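Chapter 3
When the Cable Lets Go

I want to start with a fault I was in the room for, because I learned more from it than from the two years of reading I'd done before. It happened at the Prurnmont training lab, halfway through a knot, with two instruments closed in on one small cut. 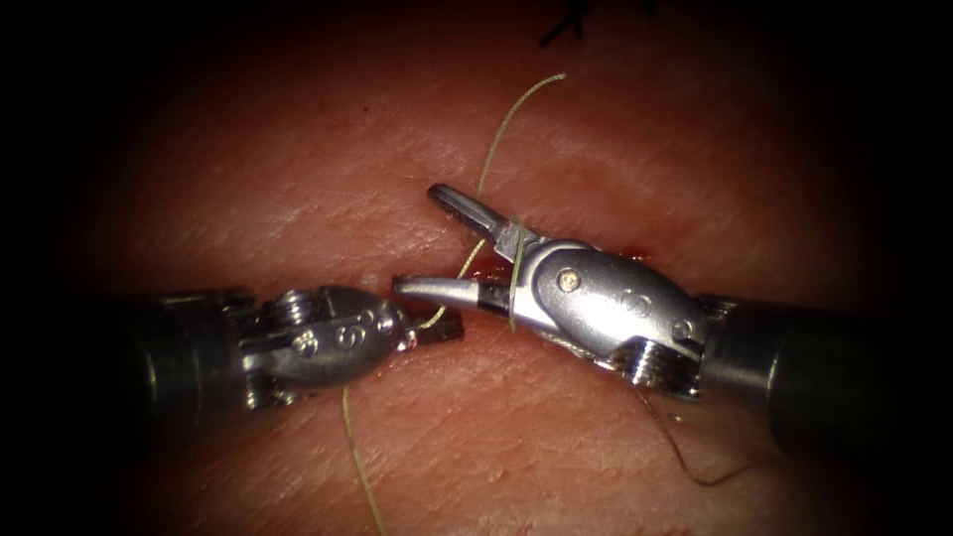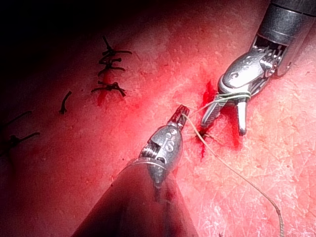 Figure 3.1. Robotic suturing with two instruments, both views. Note the thread looped at the jaws and the small pulleys at the wrists.

If you've never driven one of these setups, the knot goes like this. You wrap the thread around the jaws of one instrument, reach across with those same jaws, grab the short tail, and pull the two hands apart. Simple enough with fingers. With instruments, every one of those little motions depends on thin steel cable running down a long shaft and over a pulley smaller than a shirt button. Pull one side and the jaw opens. Pull the other and it closes. I had known that for ages, in the way you know your car has a timing belt.

On the day I'm talking about, I was watching over a trainee's shoulder. The wraps were on, the tail was in reach, and the command to close went out. The jaws started to close and stopped. The screen said they were shut. They were plainly not shut! The trainee squeezed harder (I would have too), and the wrist gave a small twitch to one side and then went limp at the grip. We still had thread wrapped around a tool that wouldn't grasp, and the other end of it was in the practice tissue.

Think about what you'd do next. My first idea was to pull the instrument straight out. I said so, out loud, and I'm glad the lab lead was quicker than I was and told us both to keep our hands still. If we'd backed that tool out with the thread around it, we'd have dragged the stitch along with it and torn the tissue open. In the lab that means a ruined pad. In a patient it means a great deal more.

What we did was slow and dull. We paused the arm, held the thread slack with the good instrument, slid the wraps off the bad one a little at a time, and only then took it out. The whole business took 14 minutes. It felt like an afternoon.

Back at the bench we found the break. One of the grip cables had frayed where it bends over the pulley, strand by strand, until the last few couldn't carry the load. The tool had been used 17 times since anybody looked at it under a magnifier. The log sheet, which came from Doolan and had a nice clear box for cable checks, was blank for every one of those uses. I had signed two of those lines myself.

Here's the part I'd like you to hang on to as you read this chapter. The controller never raised an alarm. It measures the motor, and the motor turned exactly as far as it was asked to. Between the motor and the jaw there's a long stretch of cable with no sensor on it at all, so when the cable stretched and then parted, the machine went on believing its own numbers. We call this a silent fault, and it's a nastier animal than the loud kind. A loud fault stops the arm and lights up the console. A silent one leaves you squeezing.

After that day the labs at Prurnmont and Trustandale pooled their repair records, and I spent most of August going through them. There were 794 entries. Plenty were boring — bent covers, sticky clutches, a loose foot pedal. The cable problems were the ones that kept me reading, and you'll work with a batch of them in Section 3.4.

We'll take things in this order. Section 3.1 covers how a cable-driven wrist works and where it wears. Section 3.2 is about what the controller can and can't sense. Section 3.3 walks through safe removal when thread or tissue is caught up with the tool, and you'll practice it with the Villetti bench kit if your school has one (a spare instrument and a clamp will do fine). Section 3.4 is the records.

Before you turn to 3.1, go back to Figure 3.1 and find the pulleys. Then write down which cable faults you think you could spot from a view like that, and keep the list. You'll need it at the end of Section 3.2.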